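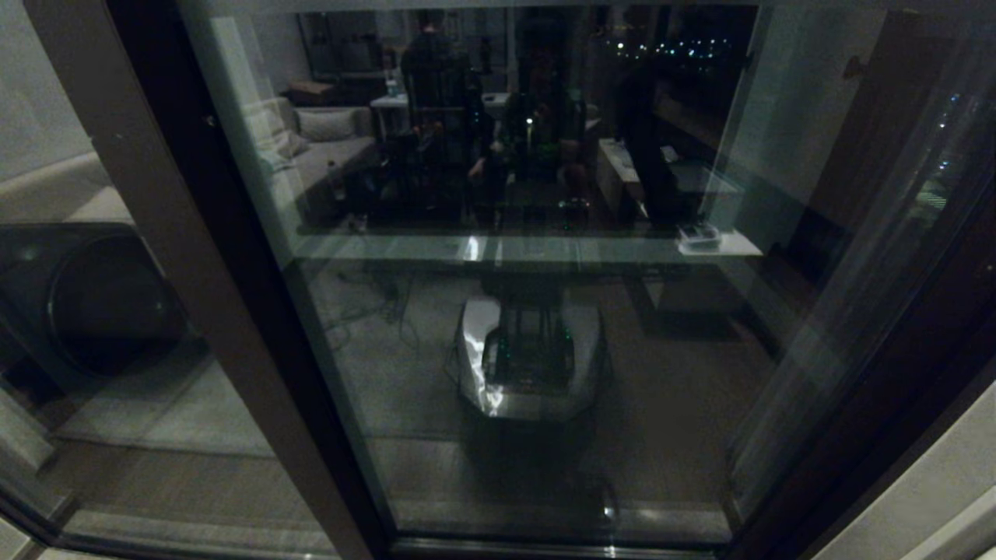

Progress report to the Flolham programme board
Home assistance pilot: evening demonstration by Perron
Prepared by Rhiannon Probert
Period covered: to the end of June

1. Purpose of this report

The board asked for a plain account of the Perron demonstration before it decides on the second payment. Venla Valtonen and I attended for Flolham. Noel Padilla ran the session for Perron, with Yogesh Dhillon looking after the software. My view is that the work is real but behind what we were told in spring, and that the next payment should wait until the points in section 5 have been answered.

2. What was promised

Under the grant, Perron is to show its two-armed system, Poko, doing ordinary household jobs in a furnished flat. The jobs agreed for this stage were opening and closing a sliding door, tidying a sofa and carrying a light item from one room to another. The application described these as "routine". I asked at the time what that meant and did not get a clear answer. I asked again at the demonstration and was told that it meant routine for people.

3. What we were shown

We arrived at 8 p.m. and stayed until the session closed. Of the three jobs, only the door was put in front of us. The sofa job was said to be working in the lab, and the carrying job was put off to a later date. I have recorded both as not shown.

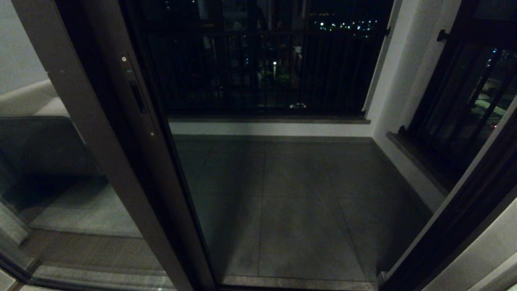
The door was chosen by Perron, and I think the choice deserves a closer look than it got on the night. A sliding door sounds simple, and the talk we were given beforehand treated it as a warm-up. The handle on this one is a narrow slot set into the frame, with very little to take hold of, and it was night outside, so the glass gave back the sofa and the floor of the room. Yogesh Dhillon said reflections of that kind are hard for the system to deal with. I accept that. It does mean the result tells us something about this door after dark and very little about doors in general, and I would ask that it is not reported more widely than that.

Perron's own log gives 84 attempts at the door during the period. The log counts an attempt as a success if the door moved at all. It does not say how far, or whether a member of staff stepped in. Venla asked for the log to be split on those lines and Noel Padilla agreed to do it. We have not had it yet.

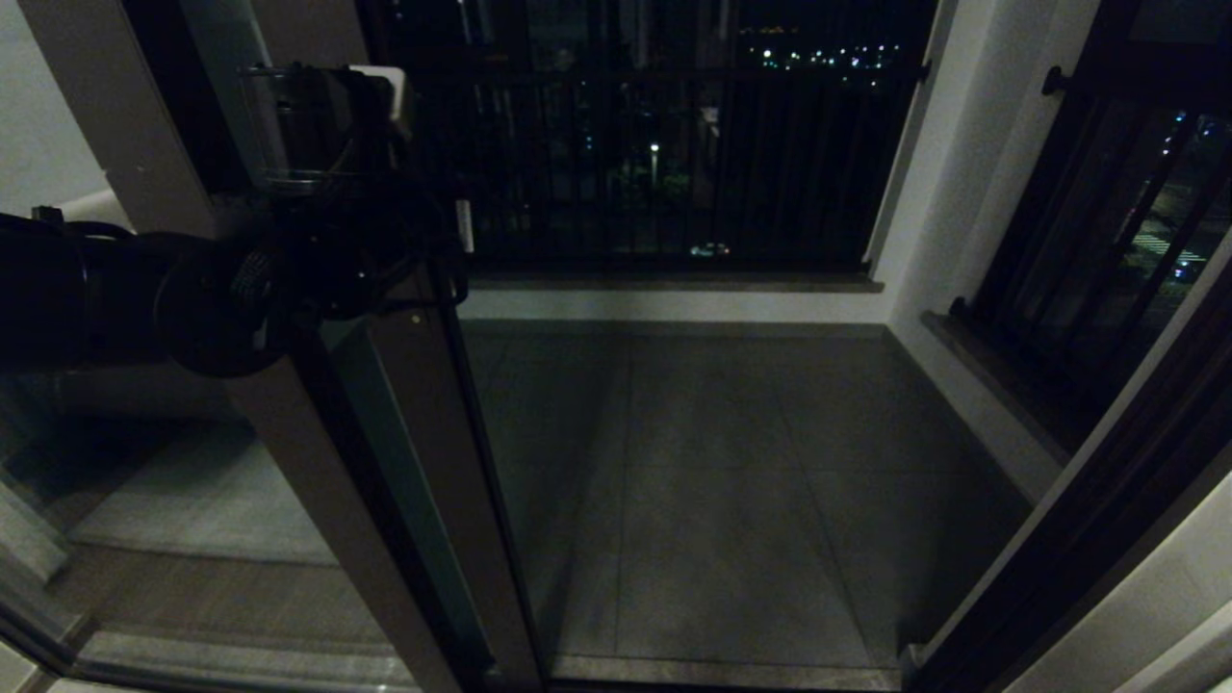
The arm at the door frame during the evening demonstration.

4. Comments on the session

The staff were open with us and answered most questions directly - I want that on record, because some of what follows is less kind. Setting up took longer than the part we had come to see. The talk used the word "independent" a good deal, and it was not clear to either of us which movements the system was choosing for itself and which were being guided. When I put this to Noel he said it was a mixture. A mixture may be perfectly sensible at this stage, but the board is paying for one end of it and should know the proportions.

Henk Dijkstra of Clostura, who is advising us on door and window fittings, has read my notes. He makes the point that a fitted pull handle would remove much of the difficulty at very little cost. Perron's reply is that Poko should cope with homes as they are. Both positions are fair, but only one of them has been costed.

5. Points to be answered before payment

- A split log for the door attempts, showing full openings, part openings and any help given.
- A written statement of who or what was in control during the demonstration.
- A daytime session on the same door, with the same people present.
- A firm date for the sofa and carrying jobs, or a request to drop them.

6. Spending and next steps

Spending is in line with the plan, apart from travel, which is slightly under. Perron has asked for 2 more months on this stage. I would agree to that without extra money. Venla will attend the daytime session and I will send the board a short note once the split log arrives.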